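Asunto: Re: [lista-taller] Clasificador de filtros y reparto de tareas
De: Kullimside, club de robótica
Para: lista-taller

Hola a todas y a todos:

Perdonad que conteste con tanto retraso, que esta semana se me ha echado encima y quería leer vuestros mensajes con calma y con un café al lado, como se merecen. Copio un trozo de lo que llegó el sábado desde el grupo Dretia y voy respondiendo debajo.

> Nos preocupa el ejercicio de las piezas blandas. Con los bloques
> rígidos el brazo acierta casi siempre, pero en cuanto ponemos tela
> o papel plegado los pequeños se desesperan. ¿Lo quitamos de la
> muestra de noviembre? Además seguimos sin saber si Bradel nos
> deja el aula hasta las siete.

Lo del aula, resuelto: nos la dejan, y con llave, así que podemos recoger sin carreras (la última vez salimos con los cables al cuello, ya os acordaréis).

Lo de quitar el ejercicio me daría muchísima pena. Entiendo el cansancio, de verdad, yo también me he ido a casa alguna tarde con ganas de dedicarme a la cerámica, pero creo que es lo más bonito que ha hecho el club este curso. Un cubo de madera lo agarra cualquiera; una tela cede, se arruga y se escapa, y hay que pensar por dónde cogerla. Ahí es donde he visto a los chavales discutir en serio, con la libreta abierta y hablando de ángulos sin que se lo pida nadie.

Llevamos 416 intentos apuntados en el cuaderno grande y 17 participantes entre los dos turnos. Os propongo que para la muestra dejemos solo 2 piezas por equipo y que cada turno dure 15 minutos, con cambio de mandos a la mitad. Y, por favor, que se acerquen siempre despacio a la parte rígida: si entran por la tela, la empujan y vuelta a empezar. El código del grupo Bucur ya baja la velocidad en el último tramo, pedidles la versión nueva antes de ponerse a escribir otra.

Os pego lo que ve la cámara de la muñeca, con el dedo de la pinza junto al collar metálico de la bolsa azul claro y el material plegado blanco a la izquierda, que es el tipo de vista con el que tienen que aprender a decidir:

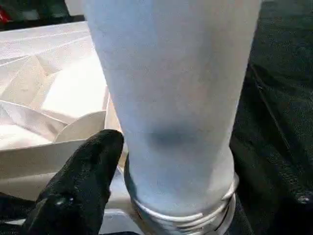
Dretia contesta que por su parte adelante, siempre que los pequeños puedan hacer antes una ronda con bloques para coger confianza, y que si alguien se atasca pueda pedir ayuda al otro equipo sin perder puntos. Me parece estupendo y lo añado a las normas esta misma noche.

Queda pendiente quién trae las regletas y quién imprime las hojas de puntuación. Si alguien tiene una alfombrilla antideslizante por casa, que la traiga también - las mesas nuevas resbalan que es un gusto.

Un abrazo grande y gracias por la paciencia de leerme hasta aquí. Contestad a la lista, por favor, y así lo vemos todos.

Coordinación de Kullimside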